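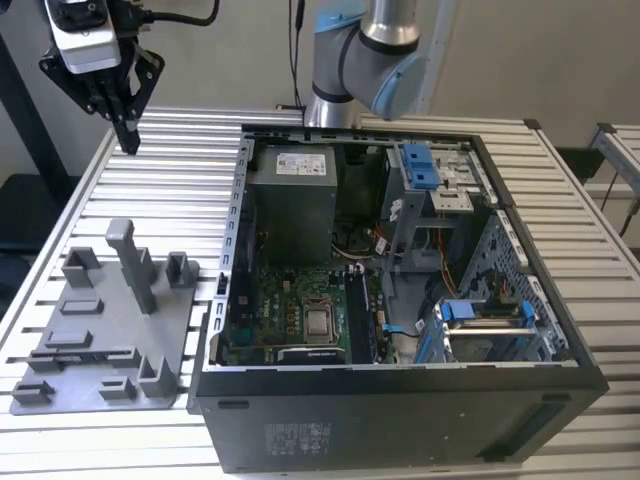

Desktop refurbishment, Coltdale workshop

Gallery updated December 14, 2025

We take in old desktop computers from offices and schools in Coltdale and Skorkstead, strip out what can't be used and get the rest running again. Since September the benches have been busy with towers, mostly plain black office machines. These notes go with the bench gallery and cover the parts we get asked about most.

The case
Towers are worked on lying flat with the side panel off. Screws go in the magnetic dish, and the panel goes on the rack with a strip of tape giving the job number.

Label on the bottom
Regulatory labels stay on. Asset stickers come off, with a little white spirit if the glue is stubborn.

Power supply
The grey box in the corner of the case. We test each one on its own before it goes back in. Any that fail are recycled whole and are never opened.

Motherboard and processor
The green board carries the processor in its square socket, with the black memory slots to the right. Marek Charvát cleans off the old thermal paste and fits the cooler last.

Expansion card
Cards are taken out, dusted and put back in the same slot. Spares are kept in the drawers under the window, sorted by type.

Cables
The blue one is a SATA cable, for data. The orange and yellow wires are bundled together so they can be tucked to one side when the panel goes on. Please don't pull on a SATA plug by the wire.

Drive cage
Silver metal with blue plastic release tabs. Old drives are wiped or shredded, and the serial number is written in the book either way. Sumeya Nigatu keeps the book.

Finished machines
We have passed on 1,047 machines so far, most of them through the Blackburn Road shop. A basic tower comes with a keyboard, a mouse and 2 power leads if there is a monitor with it.

To offer equipment, leave a message for Boris Malý at the front desk. Laptops and printers are handled at Skorkstead.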